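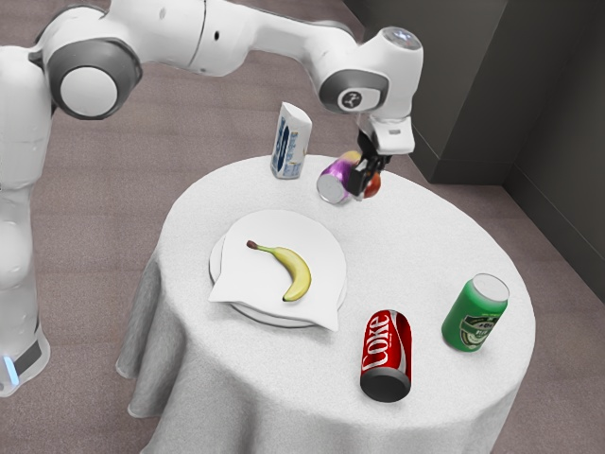 Workshop & Workplace Tips

Living with the arm: table clearing for people who used to do it by hand

September 9, 2018

When the canteen at Sedico got its first arm, we were told it would free us up for more rewarding tasks. The more rewarding tasks have so far been wiping, fetching and standing next to the arm. I have now done 17 months of it, first at Sedico and then in the staff kitchen at Kallari, and I have a drawer full of notes. Help yourself.

Practise on the screen first. The simulated table costs nothing to mess up. Give it the sort of rubbish your colleagues really leave behind: a banana on a napkin, a milk carton, a can on its side, a couple more cans near the front, a bit of soft fruit for the fingers to close on. If you only ever train with a tidy row of cups, you will have a machine that is brilliant at tidy rows of cups, and you will never see one of those after lunch.

Soft fruit. Set the grip for the ripest peach you are likely to meet. The squeeze that suits a can will give you jam. We keep two settings, marked "fruit" and "everything else", and anyone who changes them writes it on the sheet by the door.

Cans on their sides. They roll. Teach the arm to come down over the can and close gently, and don't let it nudge. If a can lies close to something else the arm is picking up, do the fruit slowly and leave the can for the next trip.

Cartons. A full one and an empty one look the same from above and behave very differently. Ask people to fold empties flat and put them straight in the bin. They won't, so keep the carton speed low.

Napkins. Ours hang over the edge of the plate and get caught under things. At Sedico we gave up and made napkins a human job. It takes a person one second and the arm the better part of a minute, and it's good for morale to win at something.

Tablecloths. A long cloth looks lovely and hides crumbs, shoes and the odd handbag. It also slides. Use clips under the rim, four to a small round table, and check them before the arm starts. Wash at 60, dry flat, and iron the top only. The creases on the sides are between you and your conscience.

Wiping the arm. Damp cloth, a drop of washing-up liquid, wrung out hard. Do the joints last, as that's where the grey comes off on the cloth. No spray bottles near the fingers. Power off first, and tell the person with the tablet that you've done it, or they will spend ten minutes pressing the button harder.

Now the part about people, which the brochure kept to half a page.

At Sedico the evening clear-up used to be 3 of us and a radio. It is now one of us, the arm, and no radio, as someone decided it was distracting. The other two moved to food prep, which pays 80 pence an hour more and starts at six in the morning. One of them loves it. The other has asked for the tables back.

What I'd tell any kitchen getting one: ask early who will be called when it stops. Get it in writing. At Kallari the answer was "the team", and the team turned out to be whoever was holding a tea towel. We logged 1,326 stops in our first stretch, nearly all of them cured by moving a chair. Moving a chair is work, and it should be on somebody's rota.

Ask for the training in paid hours as well. Ours was down for a lunch break until we all became very hungry at once.

Keep the old trolley. Ours went to the store at the back in October and was out again within the week.

Stains on white cloth, as several of you have written in about it: cold water first, always, then a paste of bicarbonate left on for an hour. Banana goes brown if you leave it, so see to that before the fizzy drinks. Peach wants glycerine and patience.

Next time: descaling the big urn, and whether the floor-cleaning machine can be taught to go round the mat.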